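Clollmont Equipment Planning
About us

Home
What we do
About us
Costs and terms
Contact

Who we are

Clollmont helps small and middle-sized companies to decide which robots they should buy, when they should buy them, and how much money they must keep aside for the first years. We do not sell robots. We do not take commission from the makers of robots. Our clients pay us for a plan, and the plan belongs to them, also when the plan says to wait.

The company was started by Horácio Ramalho and Beatriz Barreto. They had worked together before in the purchasing office of a factory for bags and luggage, and there they made the mistake which many buyers make. They compared the prices of the arms very carefully and they did not compare anything else. The arms were good. But the money for grippers, for cables, for the table, for the spare parts and for the people who must learn the work was in no budget, and it had to be asked for again and again, each time with a new form. Horácio still keeps these forms in a folder, and new colleagues are invited to read it in their first week.

Today we are 10 people in one building in Trekcombe. The office is upstairs and the workshop is on the ground floor, with a door wide enough for a pallet. Most of our clients handle soft or irregular goods: bags, clothing, bedding, returned parcels. These goods are difficult for a machine. A carton has the same shape when you push it, and a backpack does not. For this reason a price list alone tells very little to such a client, and we prefer to try the handling work on a bench before we write a number in a plan.

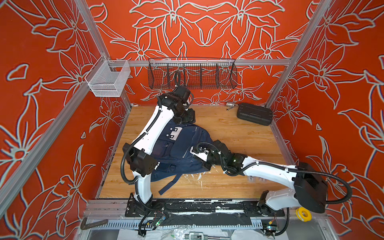 A bench trial is the part of our service which clients ask about most, so we would like to explain how it is connected with the budget. Before the trial, the client sends us the goods and a short list of what must be done with them. We agree together what will count as a good result. Then we note everything the trial needs, including the small things: the mounting rail, the cable tray, the floor board, the baskets, the tools that somebody must have at hand. Each of these becomes a line in the cost sheet. When the trial is finished, the client has a sheet made from things that were really used, and it is easier to defend in front of a finance manager than a sheet which was copied from a brochure.

We are asked sometimes if one arm would be enough. It is a fair question, because the second arm is the largest single amount that can be taken out of a plan. Our answer depends on the goods. If something is stiff and lies always in the same position, one arm is often sufficient. If it is soft and has to be held with one hand and opened with the other, we recommend to budget for two from the beginning, or to choose a table and a controller that will accept the second one later. To change the table afterwards costs more than people expect, and it stops the work while it is done.

How we make a plan

We begin with a visit. One of us stands beside the people who do the work now and writes down what they do, how often, and where they wait. We do not bring a sales presentation to this visit. We ask that the shift leader is there, and we ask to see also the place where damaged goods are kept.

After the visit we prepare a first paper of a few pages. It gives the tasks which could be given to a machine, the tasks which should stay with people, and the tasks where we do not know yet. Only the last group goes to the bench.

The final plan has a budget for three years. It is divided into the purchase, the installation, the parts that wear out, the training, and a reserve. We put the reserve in its own line and we explain it, so that it does not disappear at the first meeting. For clients who prefer to rent, we make the same calculation a second time with rental payments, and we print both on facing pages.

The fee for the first visit and the first paper is 4,000 dollars. It is the same for every client, near or far. Bench trials are charged by the day, and the price is agreed in writing before the goods are sent to us. If a client stops after the first paper, there is nothing more to pay.

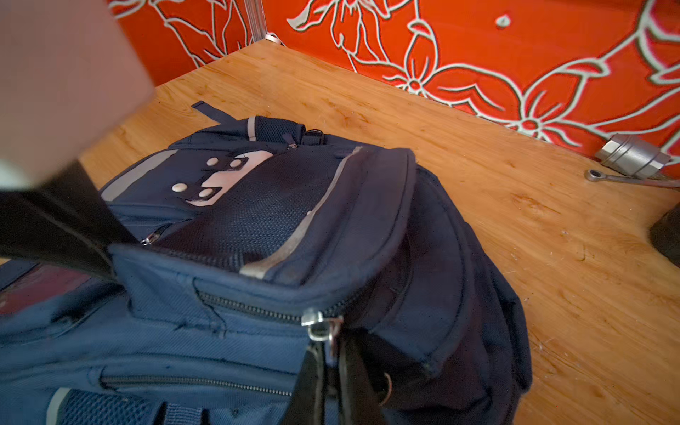
Bench Trials and Costing Team
Workshop, ground floor. Team lead: Finn Meinecke

Zippers, straps and buckles are where our team spends most of its time. Bag makers and repair shops come to us with the same wish, that a machine should open a bag, look inside, close it again and lay it down in good order. The arm itself is seldom the difficult purchase here. The jaws of the gripper are. They must hold a small metal pull without scratching it, and the same jaws must press down cloth without catching a thread. In our cost sheets the jaws have their own line, separate from the gripper, and we advise to order spare ones together with the first set. Delivery times for single jaws can be long, and a cell that waits for a small part is an expensive cell.

We use worn bags as well as new ones. A new zipper runs easily and gives a result which is too friendly. Clients who handle returned goods will not see many new zippers, so we ask them to send us what really arrives at their door, with frayed seams and all.

Cameras at the wrist are the second point where budgets are often too small. The camera is not the expensive item. What costs money is the cable, which bends with every movement and will be changed more than once, and the hours for setting everything again after it was changed. We count these hours and we write them down. Until now 27 clients have received a costing from this team, and in most of them the hours were the line that was corrected upward after our first estimate. We say this openly in the first meeting now.

The people in the team

Finn Meinecke leads the workshop and signs every cost sheet. He came to us from machine maintenance, and he reads an offer from the last page to the first, where the service conditions are.

Chi-keung Chu plans and runs the trials. He also chooses the grippers and makes the drawings for the jaws. If you send us goods, it will be his name on the receipt.

Jaime Nogueira keeps the price records. When we need to know what a part cost last July and what it costs now, he has both numbers and the letter from the supplier. He prepares the rental comparison too.

Beatriz Barreto does most of the first visits and remains the contact person for the client until the plan is delivered. She speaks Portuguese, English and Spanish. Horácio Ramalho is responsible for contracts and for the written texts, this page included, and he asks for your patience with his English.

What we worked on

For Clakar, which rents travel bags to tour companies, we prepared a plan for the checking of returned bags. The client wanted to buy four cells at once. After the trials we proposed one cell, used for a full season, with a fixed price for the others held open by the supplier. The cost sheet for this project had 114 lines. It is the longest we have made, and we have since found a better way to group the screws and brackets.

For Teixeira, a family company which repairs school bags and sports bags, the plan said to wait. The quantity was too small and changed too much between the months. We recommended a better table, better light and a labeling machine, and we agreed to look at the numbers again after two years. They pay for the second look only if they want it.

What we do not do

We do not install machines and we do not repair them. We do not make safety approvals; for this you need a qualified inspector in your area, and we put the cost of the inspector in the plan. We do not promise a date when the investment will be paid back. We show the calculation with careful figures and with hopeful figures, and the decision stays with you.

Visiting the workshop

Clients are welcome to be present when their goods are on the bench, and we think it is useful that the person who will approve the money comes also, at least for one morning. Please tell us before, as there is place for four visitors only beside the cell. Wear closed shoes. Long scarves and loose sleeves must stay upstairs. Coffee is upstairs too.

Goods for trials can be delivered at the wide door on the side of the building. Please put a list in the parcel and write the name of your contact person on the outside. After the trial we send everything back or, if you prefer, we keep it until the plan is finished, so that a test can be repeated if there is a question about a number.

For a first visit, write to Beatriz Barreto through the contact page and tell us what you handle, how many pieces in a usual week, and when your budget must be handed in. The last point is important for us. If your budget is closed in the autumn, it is best to write to us before the summer.

Page last changed 12 Dec 2019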